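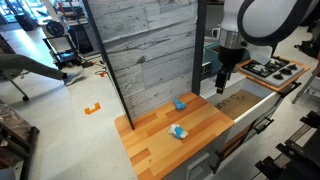

Siltetti Community Lending Fund
Frequently Asked Questions for Borrowers and Depositors

About the Fund

What is the Siltetti Community Lending Fund?
The Fund is a nonprofit lender that makes small loans to households and small businesses in Tulau, Gredby and the surrounding towns. Its capital comes from member deposits, from grants and from the repayment of earlier loans. The Fund is not a bank and does not offer checking accounts, debit cards or credit cards.

Who may apply for a loan?
Any person aged 18 or older who has lived or operated a business in the service area for at least six months may apply. Membership is required before a loan is paid out, but an application may be submitted first.

Where are the offices located?
The main office is in Tulau. The Gredby office is open in the mornings only, from 9:00 a.m. to 12:30 p.m. Deposits and repayments are accepted at both locations. Loan interviews in Gredby are by appointment.

Borrowing

What kinds of loans are offered?
The Fund offers household loans, small business loans and the Yan Loan. Household loans may be used for repairs, medical bills, school costs, vehicle purchases and similar needs. Small business loans may be used for equipment, stock or rent deposits. The Fund does not lend for the purchase of securities or land.

What is the Yan Loan?
The Yan Loan is a short-term loan for members facing an unexpected expense. The maximum amount is $492, repayable over six months in equal payments. No fee is charged and no collateral is required. A member may hold only one Yan Loan at a time, and 30 days must pass between the final payment on one and the application for the next.

Is a credit score required?
No minimum score applies. The Fund requests a credit report for every application except the Yan Loan, and it reviews the report together with income, regular expenses and any history with the Fund. Applicants with no credit history are asked to provide proof of rent or utility payments for the past year.

What documents should an applicant bring?
Government-issued photo identification
Proof of address dated within the past two months
Pay stubs, benefit letters or bank statements covering the past 90 days
For business loans, the most recent tax return and a list of current debts

Copies are accepted for everything except the photo identification.

How long does a decision take?
Yan Loan decisions are normally given within two business days. All other applications take up to three weeks from the date the file is complete. An application missing any required document is held for 45 days and then closed. A closed application may be reopened without a new form if the applicant's income and address have not changed.

Can a loan be repaid early?
Yes. There is no prepayment penalty. Interest is calculated on the unpaid balance each day, and a borrower who pays early will owe less interest in total. Please request a payoff figure from either office before sending a final payment.

What happens if a payment is late?
Payments received more than ten days after the due date are charged a flat late fee of $5. Borrowers who expect to miss a payment should contact the office before the due date. The Fund may agree to move the due date, accept reduced payments for up to three months or extend the term of the loan. A loan with no payment for 90 days may be referred for collection and reported to the credit bureaus.

Does the Fund accept co-signers?
Co-signers are accepted on household and business loans. A co-signer is responsible for the full unpaid balance if the borrower does not pay. Each co-signer must attend the loan interview and sign in person.

Membership and Deposits

How does a person become a member?
Membership requires a completed form and the purchase of one share for $70. The share is refundable when the member leaves the Fund, provided that no loan balance is outstanding. The Fund currently has 389 members.

Do deposits earn interest?
Member deposits earn interest at a rate set each May by the Board of Directors. Interest is credited once a year. The current rate is posted at both offices and is printed on the annual statement.

Are deposits insured?
No. Member deposits are not covered by federal deposit insurance. The Fund keeps a loss reserve, but the reserve is not a guarantee. Members should not deposit money they cannot afford to lose, and should read the disclosure statement before opening a deposit account.

How are withdrawals made?
Withdrawals of up to $370 may be made at either office without notice. Larger withdrawals require 14 days' written notice. Term deposits may not be withdrawn before maturity except in cases of serious hardship, as described in the deposit agreement.

Do members vote?
Each member has one vote at the annual meeting, regardless of the amount on deposit. Members elect the Board of Directors and approve changes to the bylaws. Absentee ballots are available on request.

Privacy and Complaints

Who can see an applicant's information?
Application files are open only to lending staff and to the auditor. The Fund does not sell member information. Information is released to others only with written consent or where the law requires it.

How can a decision be appealed?
An applicant who has been declined will receive the reasons in writing and may request a review within 30 days of the letter. The review is carried out by a staff member who had no part in the first decision. New documents may be submitted with the request.

How is a complaint made?
Complaints may be made in writing or in person at either office. The Fund will acknowledge a complaint within five business days. Complaint forms are also available in large print.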